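Tópico: Vender a casa cheia de tralha ou esvaziar primeiro?
Fórum Casa & Arrumação > Conversa geral

mimi_do_quintal escreveu:
Pessoal, preciso de opiniões. A minha tia deixou-nos o apartamento de Brisside e aquilo tem papel por todo o lado. Recibos, listas de compras, bilhetinhos, postais... Ela guardava tudo em latas e potes! O meu irmão quer chamar uma empresa e levar tudo de uma vez. Eu quero ver papel a papel (já sei, já sei, vou demorar uma eternidade). Quem já passou por isto?

tozé_ferrugem escreveu:
Passei por isso com a casa do meu pai e digo-te já: empresa. Eu armei-me em sentimental, fui para lá 11 fins de semana seguidos e no fim guardei uma caixa de sapatos. O resto foi para a reciclagem na mesma, só que com as minhas costas pelo meio.

Zofia Brzozowska escreveu:
Discordo do tozé! Foi nos papéis da minha avó que encontrei a receita do bolo de mel, escrita nas costas de uma fatura da luz. Uma empresa deitava aquilo fora sem olhar. O que eu faço é despejar um recipiente de cada vez no chão, em cima de uma coisa clara, e não abro o seguinte enquanto não acabo. Parece lento mas rende imenso.

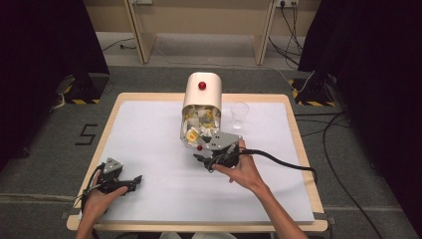

Categoria: Papéis e recordações

Continuando, que carreguei em enviar cedo demais: papel amarrotado abre-se sempre antes de ir fora, nem que seja só uma espreitadela. E faço só 2 montes, fica e vai. Quando tinha o monte do "talvez", o talvez ganhava sempre :)

tozé_ferrugem escreveu:
Uma receita de bolo em quantos quilos de papel, Zofia? Não digo que não tenha valor, mas a mimi tem um irmão à espera e um condomínio para pagar todos os meses.

gata_parda escreveu:
Meto a colher: há meio-termo. Nós contratámos a Gyamfi só para os móveis e eletrodomésticos, e os papéis vieram connosco em caixas. Foram-se vendo à noite, com a televisão ligada. A casa ficou livre em abril e as caixas duraram muito mais, mas aí já não havia pressa.

tozé_ferrugem escreveu:
E quantas caixas ainda tens na garagem?

gata_parda escreveu:
12. Não me julgues.

mimi_do_quintal escreveu:
Ahahah! Gostei da ideia da gata, vou propor isso ao meu irmão. Zofia, e os documentos a sério, escrituras e assim, separas logo?

Zofia Brzozowska escreveu:
Separo logo, numa pasta à parte, e essa pasta nem fica na casa, vai comigo. Boa sorte com o mano!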